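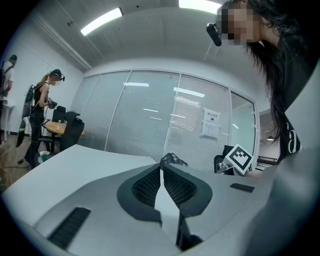

A checkered cloth on a white tabletop.

Getting the Price You Were Promised: Tips for Buying Household Goods on Sale

Most of the money lost on sale shopping goes in small amounts. A coupon lapses, a rebate form gets thrown out with the box, or a price drops the week after you paid and you never look. The tips below are for ordinary household purchases: vacuum cleaners, cookware, towels, small appliances, power tools.

Before you buy

Write down the model number, all of it. Stores often carry a version that differs by one letter at the end, and a price match will be refused over that letter. The box and the product page should agree. If they don't, ask which one you will be sent.

Look at the price history if you can find one. A crossed-out price means very little by itself. Last September I watched a Drultiron canister vacuum for a month. The "was" price on the page went up twice and the selling price stayed where it had been all along.

Add up the whole cost before comparing. Shipping, bags, filters, blades and batteries all count. A cordless drill sold without its battery can end up costing more than the kit on the next shelf.

Check how long the offer runs and in what time zone. Many online sales end at midnight somewhere else. If the page says Friday, buy on Thursday.

Coupon codes

Try the code before you fill the cart. Some codes leave out whole brands, and the exclusions are usually in the small print under the banner.

One code per order is the usual rule. If you have 2 codes and several things to buy, split the order, but look at the free shipping limit first. Two orders under the limit can eat the whole discount.

Email codes sent to new customers tend to be better than the public ones. Sign up a day or so before you need it — some stores take that long to send the message. Check the spam folder too.

If a code fails at checkout, take a screenshot and contact the store before you pay. Asking for the discount afterward is slower, and some places will only give store credit.

Price matching

Bring the competing offer up on your phone, on the seller's own page. Screenshots are often turned down. The item has to be in stock at the other place, and it generally has to be sold by that store directly. A marketplace seller using the same website doesn't count at most stores.

Kerr, the hardware place I use, matches at the service desk only. Regular cashiers can't do it, so don't stand in the checkout line with a full cart like I did.

After you buy, look again for two weeks. Put a reminder in your phone. Plenty of stores will refund the difference if their own price drops in that time, but you have to ask.

Cashback and points

Click through from the cashback site last, with nothing in the cart already. Turn off the ad blocker for that one purchase. Opening another coupon site in a different tab can cancel the tracking.

Treat cashback as extra. Don't choose the more expensive store on the strength of it, as claims do get rejected.

Read what points are worth. On the Brornima card, 1,000 points takes a dollar off 100 dollars of goods and nothing off a smaller basket. I stopped carrying it.

Mail-in and online rebates

Do the form the same day. Cut the barcode off only after you have tested the item, because a box with a hole in it may not be returnable.

Photograph everything you send: form, receipt, barcode, envelope. My Hirkisow slow cooker rebate was marked "incomplete" and was paid after I sent the photos in.

Prepaid rebate cards expire. Use yours on groceries the week it arrives, or put the full amount toward a utility bill so there isn't an odd 79 cents left on it.

Receipts

Thermal paper fades. Photograph receipts when you get home and keep the paper in an envelope, away from the stove and out of sunny windows.

Name the photo with the store and the item. "Kerr sander" is easy to find later.

Keep warranty papers in the same envelope as the receipt. If the item goes to someone else, the envelope goes with it.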